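4.2 What people kept on the kitchen table

When we first sat down to plan this part of the study, we thought the kitchen table would be the easy bit. Everyone has one, or something that does its job, and everyone seems happy to talk about it. What we had not expected was how long those talks would run, and how often a simple question about where a household eats would wander off into grandparents, old apartments and the long business of deciding what gets to stay out and what has to be put away.

We visited 54 households in Dorkholm, each of them twice, once in January and once in early summer. On both visits we asked people to walk us through an ordinary evening, from coming in the door to turning off the last light. We left the word "clutter" out of our questions on purpose (it had made people apologize in our earlier work in Dmytriv, and once someone starts apologizing it is hard to get back to a relaxed chat).

Lids came up far more than we would have guessed. People told us, often at some length, about lids that had outlived their pots, and about glass ones in particular, which they liked for being able to keep an eye on the rice. A lid was set down wherever there was room, and that was usually the table. 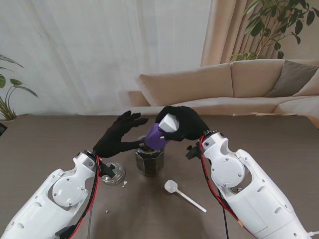

Figure 2. A glass lid on a brown table.

The table, then, works as a kind of landing place. Things come to rest on it between one job and the next, and the people we spoke with were very clear in their own minds about which of these things were "just passing through" and which had settled in. One retired baker kept her mail at one end and her cooking at the other, and she could tell at a glance if a visitor had mixed them up.

We take up the matter of who does the clearing away in the next section, where the winter and summer visits are set side by side.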